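Boards > Bread and Baking > Equipment and Process > Crust color and flour dusting on small rolls

**fallow_kiln**
Thursday bake, straight dough, 500 g flour batch. I split one into halves and stood them up. My question is about flour on the crust and whether it costs me color. Deck temperature was the same as always. 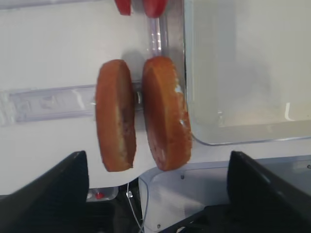
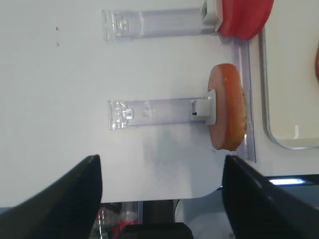

I have been dusting the proofing cloth with plain white flour and turning the rolls over onto the peel, so whatever sticks ends up on top. Oven is the small Grasora deck, stone preheated for 40 minutes, steam for the first part of the bake. I get an orange-brown crust, but the half on the right in the first photo has small white patches along its upper right rim, and I would like an even surface. Brushing before loading removes some of it and also deflates the rolls if I am clumsy. Does anyone use rice flour here, or is that only useful for wet doughs in baskets?

**tostov_mill**
Rice flour works on cloth too. It doesn't hydrate at the surface the way wheat flour does, so most of it comes off with a soft brush after baking. Cut it with white flour, half and half. Pure rice flour feels gritty on a soft roll.

**Bastian Wegener**
I disagree with using rice flour on anything this small. The crust area is large compared to the crumb and you taste it. Use less flour and let the skin dry a little. Uncover the rolls for the last 25 minutes of proof and they will release from a bare cloth.

**tostov_mill**
A dry skin tears. If you uncover that long in a heated kitchen in January you will get bursting at the side and a dull crust.

**Bastian Wegener**
Only if you load without steam. With steam the skin softens again before the roll expands. I have done it this way on linen for years, at 65 percent hydration. Above 70 I would agree with you.

**fallow_kiln**
Hydration is 66, so I am in the disputed zone. The cloth is cotton, not linen.

**Hong**
Cotton is part of the problem. It holds on to dough more than linen does, so you compensate with flour. Before buying anything, dust the cloth, rub the flour in with your palm, then shake it outside. What stays in the weave is enough. Don't wash the cloth between bakes – dry it fully and scrape it.

On color: flour left on the surface does shield the crust under it. It takes up moisture and browns at its own rate. You will not fix that with more heat. If you want deeper color overall, add a bit of diastatic malt, but the white spots will then stand out more.

**crumbledeck**
Proof them seam down and don't flip. The floured side goes on the stone and the top stays clean. I don't see why this needs a new cloth, malt or rice flour.

**Bastian Wegener**
That works, but then he has to score every roll. Proofed seam up and baked seam down is a different product from what he would get your way. The tops are tighter.

**crumbledeck**
For 100 g rolls I can't tell the difference and neither can anyone I feed.

**tostov_mill**
I can. The unflipped ones spread more on my stone. It may be shaping.

**fallow_kiln**
Plan for the next batch: half flipped from the rubbed cloth as Hong describes, half seam down and scored. Same dough, same load. I will leave the malt out so there is only one change. If the flipped ones stick I will try the rice blend after that.

**Hong**
Put them on the same side of the deck too, or swap positions halfway. Mine is hotter at the back left and I blamed the flour for a long time.

**fallow_kiln**
Noted. Mine runs hot at the door end. I will alternate the two kinds along the stone.

Back to top | Contact the moderators | © Fallulance Boards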